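Ornent Toy and Game Library
Minutes of the September planning meeting

Held in the back room at Gremano Hall. The meeting opened at 7 p.m. Minutes of the last meeting were read and accepted with one correction: the shelf order was placed with Loltel before the summer break and the minutes said after.

1. Block sets

The main business was the colored block sets for the lending shelves. The library holds 32 sets. Most were donated and many have been mixed together over the years, so that a family borrowing one set may get pieces from three. Several borrowers have complained that the small cubes do not match in size or that a color is missing.

It was agreed to sort every set by color first and by size second. Large cubes will be kept out of the small sets and boxed separately. Sets for children under three will have large cubes only.

It was agreed that each sorted set will go out with its own tray. The red plastic trays are preferred to the cardboard lids used until now, which tear at the corners. A tray gives the child a place to put things away and makes it easier to check a set when it comes back.

There was a short discussion about the sorting table. The bare tabletop is noisy and small pieces slide off it. A white cloth will be used from now on. One member felt a cloth would get dirty quickly and wanted a vinyl cover. The cloth was kept on a show of hands, on the understanding that it is washed once a month.

Red and blue cubes on the cloth, with the tray toward the back of the table:
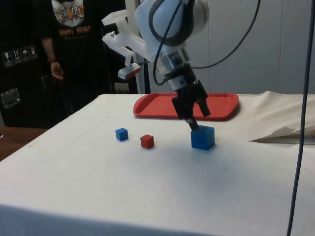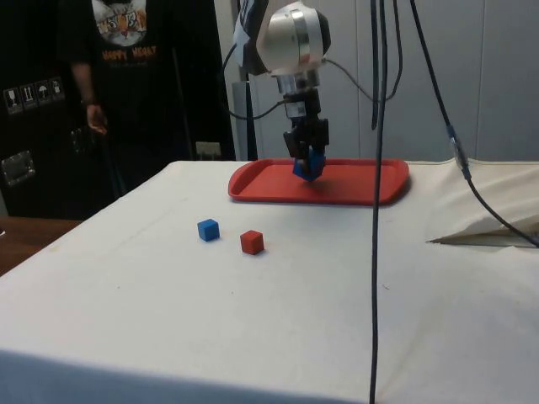
Question from the floor: What happens to a set that comes back with a piece missing?

Reply: The set is held for two weeks and the family is sent a reminder. If the piece does not turn up, it is replaced from the spares box and the set goes back on the shelf. There is no charge for a single piece. The charge for a whole lost set stays as it is.

A second question was whether the spares box could be opened to members who want to make up their own sets. This was not agreed. The spares are needed for repairs until the sorting is finished.

2. Labels

Each tray will get a label on the underside with the set number and the contents. Paper labels have come off in washing. Samples of a waterproof label were passed around and were thought to be too shiny to write on. Other samples to be requested before the next meeting. Until then the set number will be written on masking tape.

3. Cleaning

Plastic pieces are to be washed in warm water with dish soap and left to dry on a towel overnight. Wooden pieces are to be wiped with a damp cloth and must not be soaked. A notice with these two instructions will be put up over the sink. The old notice, which mentions bleach, has to come down.

4. Shelving

The new shelves from Loltel were delivered with one upright too short. The replacement has been promised but has not arrived. The puzzles will stay in crates along the back wall in the meantime. Members are asked not to stack the crates more than three high.

5. Money

The balance carried forward is $162. The Ní Bhriain fund has offered a grant of $200 toward trays, cloths and boxes, and this was accepted with thanks. Receipts must be sent in before the grant is paid. It was agreed to spend no more than $45 on labels, including postage.

The question of raising the yearly membership fee was put off. Two members asked that the current figures be sent out ahead of time so that people can look at them before they vote.

6. Opening hours

The morning session has been busy and the late afternoon session very quiet. It was suggested that the afternoon session start half an hour earlier, to catch parents coming from school. The hall will be asked whether the room is free at that time. No change until there is an answer.

7. Other business

The jigsaw with the map of the lakes has been returned complete and can be taken off the missing list.

The key to the tall cupboard sticks. Use the spare key, which hangs inside the kitchen door.

A request was made for more games for older children, ages nine and up. Members are to bring suggestions in writing.

Actions

Sorting of sets to start at the next morning session.
Grant receipts to be collected in the blue folder.
Loltel to be called again about the upright.
Hall to be asked about the earlier start.
Old sink notice to be removed.

The meeting closed at 8:40 p.m. The next meeting will be in the same room at the same time.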